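Shelf Codes Should Be Written for the Person Reading Them Aloud

Oranuch Suksawat
1/26/21

A shelf code has two readers. The first is the stock system, which will accept almost any string provided it is unique. The second is a person standing in an aisle with a box under one arm, reading the code to somebody at the other end of a telephone. Most coding schemes are designed for the first reader and tested only by the first reader. I think the order should be reversed, and that the cost of reversing it is smaller than managers suppose.

My own experience is with the spare parts store at Semudport, where I kept the location register for 8 years. The store holds pump seals, valves, filters and other small items for the harbour workshops. When I arrived, every bin had a code made of letters and digits issued by the old stock package. The package drew its characters from the full alphabet and all ten digits. A typical code might contain the letter O, the digit 0, the letter I and the digit 1, sometimes next to one another. The system had no difficulty with this. The people did.

The errors were of three kinds, and they need to be kept apart because they have different remedies. Some were errors of sight: a B taken for an 8, or an S taken for a 5. Some were errors of hearing: M for N, F for S, and the whole family of letters that rhyme with B. The rest were errors of memory, which arose when a code was too long to be carried from the screen to the shelf and was rebuilt on arrival from its first and last characters.

Errors of sight are the ones most often discussed, and the usual remedy is a better typeface. A better typeface is worth having. It does not help when a label is worn, when the light is behind the reader or when the code has been copied by hand on to a job sheet. The more reliable remedy is to remove one member of each confusable pair from the character set. If the letter S is never issued, a doubtful mark between S and 5 can only be a 5, and the reader does not have to decide anything.

The objection is that this wastes capacity. It does, and the waste is of no consequence. A set of 20 characters, used in codes of 4, gives 160,000 combinations. The store at Semudport has 400 bins. Even with one position given up to a check character, the remaining three yield 8,000, and no extension of the building under discussion would come near that figure. Capacity arguments are made by people who have inherited a scheme from a much larger organisation and have not asked whether they need its size.

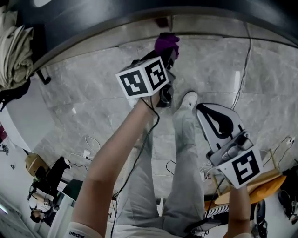
Contrast is the next matter, and it is where well-meant schemes do a good deal of harm. Stores like to colour their labels: green for hydraulics, orange for electrical, yellow for anything awaiting inspection. The colour is useful from the end of the aisle. It becomes a nuisance when the code is then printed over it, as dark blue on green or red on orange. Black characters on a plain white ground remain the best choice for the code itself, and the "ADGC" on the white sleeve in the photograph shows why: block characters of that sort need no coloured panel behind them. The black pattern on the lower white cube makes a different point. It resembles a 5, and a person used to reading codes will be inclined to read it as one. Marks that look like characters should be kept well away from characters that are meant to be read. Colour belongs in a separate strip along one edge of the label, where it can fade without taking the code with it.

Errors of hearing are less often treated, partly because the designers of codes seldom use the telephone. The spelling alphabet is offered as the answer. In practice it is used by those who were trained in it and improvised by everyone else, and the improvised version is worse than none. I would sooner drop the letters that give trouble. B, D, P, T and V cannot all be kept in a code that will be spoken over the noise of a workshop. Keep one of them. Keep either M or N. Theerawat Chaiyaporn, who ran the receiving desk during my last years there, objected that the result looked odd, with whole stretches of the alphabet missing. I accept that it looks odd. New staff ask about it in their first week and do not mention it again.

Errors of memory are dealt with by length and by grouping. A code of four characters can be held in the head while walking. A code of eight cannot, except by people who have worked with it for years, and they are the people who least need the label. Where a longer code is forced on a store from above, it should be broken with a space in the same position every time. The Irano catalogue, from which we ordered most of our seals, printed its part numbers with a hyphen whose position moved from one product family to the next. I can think of no worse arrangement. The reader learns a rhythm and is then punished for having learned it.

There remains the check character, which I support with one reservation. It catches most single errors and most swaps of neighbouring characters, and it costs one place. The reservation is that it must be checked at the moment of entry. Gosling, the package that replaced the old one, stored our check character faithfully and tested it overnight, so that a mistake made at nine in the morning was reported after the wrong part had been fitted. The supplier described this as a configuration matter.

The larger stores at Stakia have now begun to revise their own codes, and I understand that the draft keeps both O and 0 on the ground that the new labels will be scanned. Scanners do fail, and labels tear. On those days the code will be read out by a person, probably in a hurry, and the draft should be amended before the labels are printed.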